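7 January 2019
Controller comparison, two-arm sim, continued

Picked up where Shota left off before the break. Goal for today was to run the old Drurnov controller and the new Pindska one on the same scripted pick, with the same seed list, and see whether the jitter at the wrist comes from the controller or from the gripper model. We have been blaming the gripper model since June without checking.

Setup: both arms on the two-finger gripper, stock finger pads, friction left at default. Physics step unchanged. Head view recorded on every run, wrist views off to save disk. Run folder is triltport_sim/ctrl_compare, with one subfolder per controller. The config files are in there too, so please don't edit them in place. Copy first.

Ran 200 episodes per controller. First batch with Drurnov had to be thrown out. I had left the joint velocity limit from the cable test in the config, so the right arm was crawling and most episodes hit the timeout. Fixed and restarted. Lost most of the morning to that.

Second batch is good. Drurnov failed 57 of 200, Pindska failed 34. Counted as a failure: object dropped, object never lifted, or timeout. Nanami's script does the count from the object height, so it misses cases where the fingers hold the thing by an edge and it hangs crooked. Those count as passes for now. I don't like it, but it is the same for both controllers.

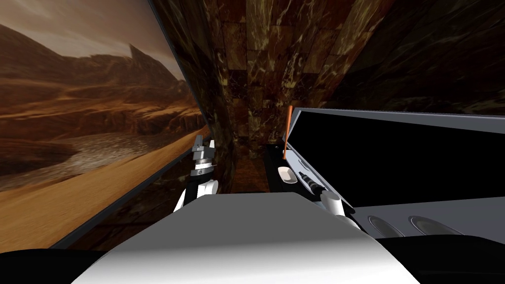
Jitter: present with both. Smaller with Pindska, and it starts later in the approach. With Drurnov it shows up as soon as the arm slows down before contact. That points at the controller for the free-space part. Once the fingers close, the two plots look the same to me, so the contact part is probably the gripper model after all. Two problems, then, and we have been treating them as one.

Tried lowering the gain on the last wrist joint by a third, Drurnov only. Jitter in approach mostly gone, but the arm now stops short of the target and the fingers close on the near side of the object. Put it back.

Also tried the Kanagaratnam finger pads (the softer ones, from Shota's branch) for a short set with Pindska. Episode 491 in the log is the one to look at. Fingers close, object squeezes forward, arm lifts with nothing. Same thing on several others after it. The soft pads need a lower closing force and I did not have time to tune it. Not a fair test of the pads, so I left it out of the numbers.

Camera notes. The robot's own body takes up a lot of the bottom of the head view, and when the arms are pulled in there isn't much workspace left to look at. Pitching the head down makes this worse. Nanami suggested moving the camera forward on the mount, but then sim no longer matches the real head and we would have to recalibrate. Leaving it until she and Shota have talked.

Room textures are still randomized per scene. No effect on these runs, as the scripted pick doesn't use the images. It will matter when we go to the vision policy.

To do:
Rerun both controllers with the gripper closing force logged every step. I only have position.
Add a tilt check to the counting script (Nanami).
Tune closing force for the soft pads, then a full set with each controller.
Ask Shota where the wrist damping value came from. There is no comment next to it and it differs from the one in the arm's own config.
Delete the bad first Drurnov batch once the timeouts have been copied out.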